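Werkstattbuch, 12. August 2026
Färberei, Küpe und Überfärbung

Die Küpe lebt wieder! Heute früh Deckel auf und sofort gesehen: kupferne Haut, darunter gelbgrün und klar, und in der Mitte steht eine richtig schöne blaue Blume. Nach dem Trauerspiel der letzten Tage (trüb, bläulich, roch nach nichts) hatte ich sie innerlich schon abgeschrieben. Kyung-tae meinte gestern Abend, ich solle sie einfach in Ruhe lassen, bisschen Fructose nachgeben, warm einpacken und nicht dauernd rühren. Er hatte recht. Ich rühre zu viel.

Nachgegeben: 29 g Fructose, in warmem Wasser gelöst und am Rand langsam hineingegossen. Kalk nur eine Messerspitze. Dann auf 50 Grad gebracht und zugedeckt stehen lassen. Temperatur über Nacht gehalten mit der alten Steppdecke, Heizstab war aus.

Erste Probe mit dem Leinen von Flinder. Vorher gut ausgekocht mit Soda, das Kochwasser war braun wie Tee, da ist also ordentlich Schlichte drin gewesen. Drei Züge, dazwischen jeweils an die Luft, bis kein Grün mehr zu sehen war. Der erste Zug kam fleckig heraus, am Umschlag vor allem, da lag der Stoff doppelt. Beim zweiten habe ich ihn unter der Oberfläche die ganze Zeit aufgefächert, und das macht wirklich einen Riesenunterschied. Merken: kleinere Stücke, mehr Platz, Geduld.

Wolle lief daneben mit, zwei Stränge von Yeom, ungebleicht. Wolle in der Kalkküpe ist immer ein bisschen Zittern — sie wird schnell hart. Kurz getaucht, gleich in lauwarmes Wasser mit einem Schuss Essig. Griff ist in Ordnung, etwas strohig an den Enden. Geum-ok will es nächstes Mal mit ihrer Gärküpe vergleichen, auf dem gleichen Garn. Bin sehr gespannt!

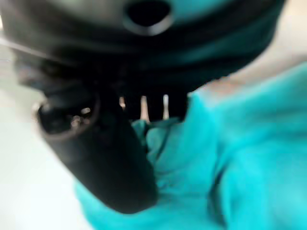 Nachmittags dann die Überfärbung, auf die ich mich seit Januar freue. Grundlage ist Reseda, der Rest aus der letzten Ernte, auf Alaun gebeizt. Sud 60 Minuten ziehen lassen, knapp unter dem Sieden, abgeseiht, Stoff hinein. Das Gelb ist diesmal so kalt und zitronig geworden, dass ich es fast so gelassen hätte. Dann aber doch in die Küpe damit. Mein Ziel ist ein Blaugrün, das deutlich nach Blau kippt, ungefähr in der Richtung wie das auf dem Foto, wo die schwarze Düse anliegt. Mit einem Zug lande ich bei Apfelgrün, mit zweien schon nahe dran, und der dritte schluckt mir auf dem Leinen das Gelb fast ganz. Also zwei Züge, der zweite sehr kurz. Auf Wolle sieht es wieder anders aus, da sitzt das Gelb tiefer und hält länger dagegen.

Gonzalo hat vorgeschlagen, die Reihenfolge umzudrehen, erst Blau, dann Beize und Gelb. Er sagt, man könne den Ton so besser steuern, weil man das Gelb im Topf wachsen sieht. Leuchtet mir ein. Gegenargument von mir: beim Beizen nach der Küpe reibt sich loses Indigo ab und der Alauntopf wird blau. Er hat gelacht und gesagt, dann muss ich eben besser spülen. Auch wieder wahr.

Streifen für die Lichtprobe geschnitten, jeweils zur Hälfte mit Karton abgedeckt und ins Südfenster geklemmt. Beschriftung mit Wäschetinte, Bleistift war beim letzten Mal nach dem Spülen weg. Je ein Streifen liegt dunkel im Musterordner, hinter dem Reiter Katine.

Noch offen:
Reibechtheit der tiefen Blautöne, trocken und feucht, am besten mit Jin-sol zusammen, sie hat die weißen Läppchen.
Weinstein ist fast alle. Bei Provard nachfragen, ob der feine wieder da ist.
Bodensatz der Küpe: beim letzten Zug habe ich ihn mit dem Stoff aufgewirbelt. Netz einhängen!
Ph-Streifen trocken lagern, die Dose stand offen am Spülbecken. Die Werte von heute deshalb gar nicht erst aufgeschrieben.

Nachtrag abends: Stränge sind trocken und haben noch einmal deutlich aufgehellt. Das Leinen ist genau richtig, die Wolle dürfte einen Hauch mehr Blau vertragen. Küpe gefüttert, eingepackt, Deckel beschwert. Woo-jin ist morgen als Erster da und schaut nach der Blume — bitte nur schauen, nicht rühren.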